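Munberg Clothing Exchange
Minutes of the April meeting

Present: Victor Biwott (chair), Horácio Loureiro (minutes), G. Grigaitė, and six members.

1. Minutes of the last meeting were approved with one spelling correction.

2. Money. The balance stands at 2,156 dollars. The Trisanen hall rent is paid through summer.

3. Sorting and denim. Victor went over how items are being sorted. Socks go in with the small items, matched or not. Denim is kept apart, and anything cut or frayed is set aside for patches. 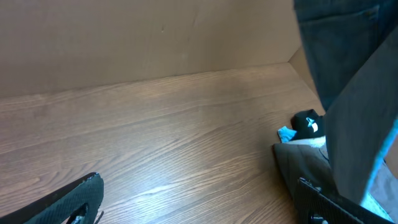
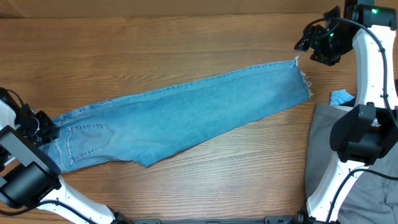 Grigaitė asked if we should keep taking single socks at all. After some discussion it was agreed to take them until the next swap and then decide. Horácio would like back pockets left on when denim is cut up, as the sewing group asks for them. Agreed.

4. Bags. We have roughly 200 paper bags left. Victor will order 800 more from Olo. The motion to spend up to 100 dollars passed, one against.

5. Spring swap. Doors open at 10 a.m. Setup starts at 8. Members bringing clothes should have them washed and folded. Two more people are needed for the coat rack.

6. Other business. The key to the side door is still missing. Horácio will ask the hall for a copy.

Meeting closed at 8:40 p.m.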